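住まいの相談室 > 内装・床 > タイル・目地

洗面所の壁タイルと床タイルの目地について
投稿者:Stallus

築15年の住宅です。壁と床のタイルを張り替えるにあたり、目地幅と目地材の選定で迷っています。 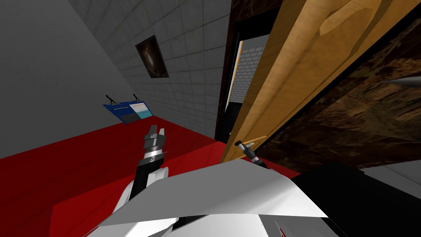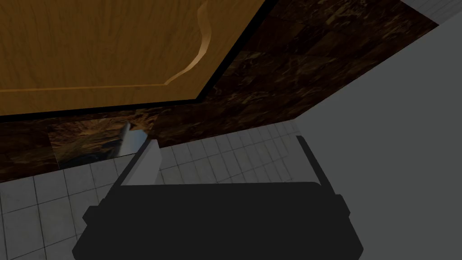 壁と床で目地材を分ける必要はありますか。業者の見積書には「目地材一式」としか記載がなく、種類が判別できません。張り替える床タイルは300mm角の磁器質、下地は合板の上に耐水ボードを張る仕様です。目地幅は2mmを希望しています。

Kelemen
製品の適用範囲が壁・床兼用で、指定の目地幅に2mmが含まれていれば、同じセメント系目地材で施工できます。分ける必要が出るのは、壁用の製品しか指定されていない場合と、床だけ耐薬品性を求める場合です。後者ではエポキシ系が候補になりますが、可使時間が短く、拭き取りが遅れると表面に樹脂が残ります。
壁と床の取り合い、および入隅は目地材で埋めず、シーリング材で納めてください。下地の動きが異なる箇所なので、セメント系で埋めるとひび割れます。見積書については、製品名、品番、色番号、適用目地幅の4点を書面で出してもらえば足ります。

Bedik
うちは全部白にしましたが床はすぐ黒ずみました。グレーが無難です。

Dezső Takács
2mmとする場合はタイルの寸法公差を先に確認すること。300mm角で辺長のばらつきが1mmあれば、2mm目地では通りが揃いません。同一ロットで揃えるか、3mmに広げるのが現実的です。
合板下地の場合はたわみも問題になります。根太間隔と合板の厚さが書かれていないので判断できませんが、歩いて沈む感触があるなら、目地材より先に下地の補強を検討してください。接着剤は弾性タイプを指定します。
吸水防止剤の塗布は、目地材の養生期間が終わってからです。期間は製品の施工要領書に従ってください。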